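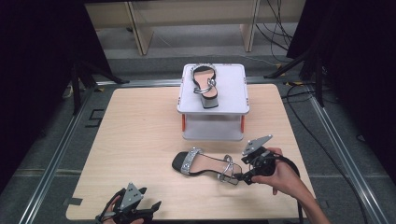
Block heel and silver strap, for the season of weddings

How to be a guest at a wedding in another language

I have lived in Ullamton for six years, and in this time I have been invited to five weddings. Before I came I had been to perhaps twenty, all in my own country, and most of them as a child who slept on two chairs pushed together. So I believed that I knew what a wedding is. You go, you eat, somebody's uncle cries, you dance in a circle, you go home when it is light. The last one was in Dustcombe in September, and on the train home I started to make notes for this post. I wish that I had read something like it before my first.

The invitation

An invitation in this country is a document and it has to be read slowly. My first one said "evening reception from 7.30" and I was very happy. I did not understand that there was a whole day before the evening, with a ceremony and a dinner and speeches, and that I was invited only to the last part. When I understood it I was hurt for almost a week. In my family, if you are invited, you are invited. My grandmother would have considered it an insult to be asked for half past seven.

Later a colleague explained to me that a day guest costs a lot of money and an evening guest costs very little, and that people who invite you in the evening do really want you to come. I have now been an evening guest twice and I think that it is quite a nice thing to be. You arrive when everybody is already relaxed and you have not had to sit through the photographs.

Then there is the RSVP. I knew the letters, because we use them also, but with us it is a decoration. Here it is serious. You must answer before the date, in writing, and say what you will eat. For the Dustcombe wedding I had to choose between three main courses in the month of May. In September I did not remember what I had chosen, and there was a small card in front of my plate which remembered it for me.

The gift

At home you bring money in an envelope and everybody knows more or less how much. It depends on how close you are, and if your own wedding is still to come you will see the same money again. It is a kind of bank.

Here there was at first a list in a shop, with towels. I bought two towels from such a list for my friends Brunello Piras and his wife, and I felt strange because it seemed to me too small, so I added an envelope. Brunello telephoned me afterwards and asked if there had been a mistake. Now the couples more often write a little poem which says that they have already a toaster and would like money for the honeymoon. I find the poem embarrassing and the idea very sensible. I put the money in a card and I write a message by hand. The message takes me longer than anything else, and I always write it first on another paper.

What to wear

I will not say much about clothes because there are many people who know more. "Smart" does not mean the same thing to a bride and to a farmer, and both will be there. The only rule which I have found completely true is that you will stand on grass. In my country we marry in a town hall or a church and then we go to a restaurant with a hard floor. In five weddings here I have stood on grass at all five, for an hour or more, holding a glass. At the first one I had thin heels and I went into the ground like a tent. A flat shoe or a wide heel is much better, and the people with experience bring a second pair in a bag for the dancing.

Bring also something for the shoulders. The word "marquee" sounds warm and it is not.

The table

The table plan is for me the most difficult part. You are put with seven people you have never met, and there is a system behind it which you are not told. At the wedding before the last I was at a table called Galindo, because the couple had named all the tables after places where they had been on holiday, and it was clearly the table for those who did not fit to another one. I do not complain. We were the dentist, the former neighbour, a boy of nineteen who had come in place of his mother, Hooman Kazemi with whom I am still in contact, and some others, and we laughed more than the table of the university friends, who had known each other too long.

What helped me is one question: "How do you know them?" It is the correct question for every person at every wedding. It works with the old and with the young, and the answer is always a story, so you have three minutes in which you have only to listen. I had prepared others, about work and about the journey, and they are less good. Work makes people tired on a Saturday. The journey is all right, but you have finished with it by the soup.

A second thing about the table is that you should not worry when you lose the conversation. With music and eight voices and people who speak with a full mouth, I understand maybe half. For years I was smiling and nodding and I was exhausted at the end of the dinner. Now I say "sorry, I lost that, who fell in the river?" and somebody tells it again, normally better than the first time.

The speeches

Nothing in my life had prepared me for the speeches. With us the father says two sentences and lifts his glass. Here there are three speeches at the minimum, and in one of them a man who is described as the best friend tells to the whole family the worst things that the groom has ever done. The grandmothers are listening! The first time I looked at the bride's mother with real fear. She was crying with laughter.

I have thought a lot about this custom. I believe it is a way to say "I love you" for people who would find it difficult to say those words in front of a hundred guests. If you listen carefully, there is always a turn near the end, where the voice changes, and the last four or five sentences are completely serious. After that everybody stands up very fast.

Then Orestis Sarantis, my oldest friend in this country, asked me to give one of the speeches at Dustcombe. I said yes immediately and regretted it in the same evening. I wrote in my own language first, and it was beautiful, and when I translated it, it was terrible. It sounded like the opening of a bridge. I threw it away and began again directly in English, with short words. The first version had 1,031 words, which is too long. The one that I read aloud in the end had 471. I can recommend this to everybody who has to speak in a second language: cut it until you are a bit ashamed of how short it is, and then learn the first two sentences by heart, because your hands will shake and you will not be able to see the paper.

I made one joke which I was sure about and one which I was not sure about. The people laughed at the second. At the first there was a silence, and then one person at the back said "ah", kindly.

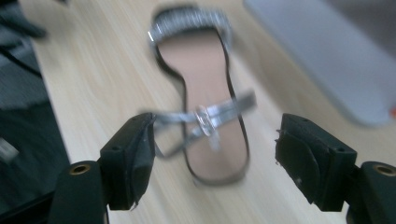 Mio Fukuda wrote to me, after I mentioned the speech in my last post, that she had also given one in her second language and that she had done the opposite: she read one paragraph in Japanese without any translation, looking only at the bride, and then went on in English as if nothing had happened. According to her the guests loved it and asked her all night what it had meant, and she did not tell them. I think this is brave and I am a little jealous of the idea. If there is a next time I will perhaps steal it.

The dancing

At home everyone dances from the first song, in the circle, and it would be rude to sit. Here there is a first dance where you have to watch, and it is long. After it there is a moment when the floor is empty and all look at their shoes. The children go first. Then the aunts. Then, when the bar has been open a good while, the men, all together and with great energy, to a song that they know every word of and I do not.

I have learned the movements of three of these songs. It was not difficult. Živko Janevski, who comes from a place with circles like mine, tried at Dustcombe to start a proper one, and to my surprise it worked. We had the groom's whole football team in it, going in the wrong direction, and an old lady in a blue hat who got the step at once and then corrected the others. The band did not have our music, so we did it to something slow by a country singer. The steps still fit if you do not think about it.

Going home

Find out before how you get back. Dustcombe has 1,056 inhabitants and one taxi, and the taxi driver was a guest at the wedding. We were eleven people on the road at one in the morning with our coats on, and in the end the father of the bride drove us in three turns to the guest house, still with his flower in the jacket. He would not take anything for the petrol.

And write a thank-you note the week after. I know that the couple has to write to you, for the gift, but I write also to them. I have asked three English friends whether this is normal and got three different answers, so I continue.

The next one is in spring and it is of Hooman, from the Galindo table. I am invited for the whole day and I have chosen the fish. I have written it down on the kitchen calendar so that this time I will know.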